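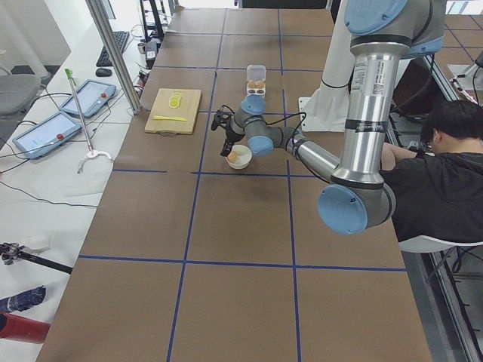
Wednesday, p. 202

Egg and bowl layout, Nulska bench. Dalia Kļaviņa wants the cutting board kept left of the carton. I'm not convinced it matters, but I've left it there and will see if anyone can show me a difference.

Paper and blue tape are fine as a grid. As a way to measure anything, I doubt it. Tape has a width, and we never agreed which edge counts. Aušra Mockus says inner edge. Her notes from the Stundano setup say otherwise.

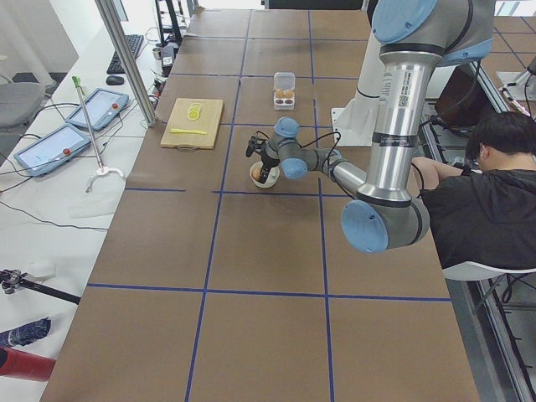

Bowl mid-table, one egg in it, carton open behind.

Lemon slices: why? They slide off each other when the board gets moved and add nothing I can name. Dalia says "a normal kitchen." No kitchen of mine has a yellow plastic knife.

To do: mark the bowl's spot in pencil, settle the tape edge, ask Aušra for 3 more eggs. Not buying the Zunport cartons until I've seen one close properly.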